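Ticket 1433: Review reprints missing their last section
Queue: Naidu book reviews archive
Opened by: Dayana Trujillo
Status: open, waiting on Plusetti

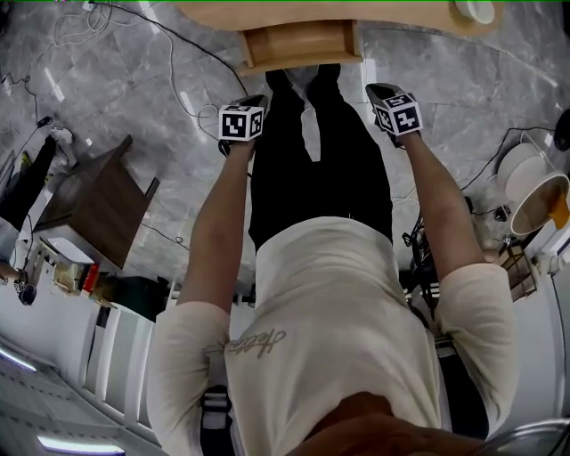
Cream T-shirt with grey script lettering, marble-patterned floor.

Dayana, 9:10 am
The reprint of the Jikley trilogy review stops after the fourth paragraph. The reviewer's whole argument about the ending is gone, so it now reads as praise. It wasn't praise. I've found the same fault in 5 reprints from the October issue, all science fiction.

Plusetti support, 9:42 am
Thanks for getting in touch. This is usually a browser cache problem. Please clear your cache and try again.

Dayana, 9:55 am
Cleared it, tried a second browser, tried my phone. Same four paragraphs. I doubt my cache is editing book reviews.

Plusetti support, 11:20 am
The importer can trim posts of up to 2000 words if the summary setting is on. Can you confirm it's off?

Dayana, 11:31 am
It's off. The Jikley review is longer than that anyway, and the short notice on Zistident, barely 200 words, lost its final line too. Your explanation covers neither.

What I did find: every cut falls right before a quoted passage from the novel. Reviews with no block quotes came through whole.

Plusetti support, 2:05 pm
We've re-run the import and marked this as fixed.

Dayana, 2:18 pm
Reopened. The Zistident notice is whole again but the Jikley review still ends mid-argument. Did anyone read it before closing the ticket? Please test with a block quote in the middle of the text and tell me what you changed. I'm leaving the old scans up until then.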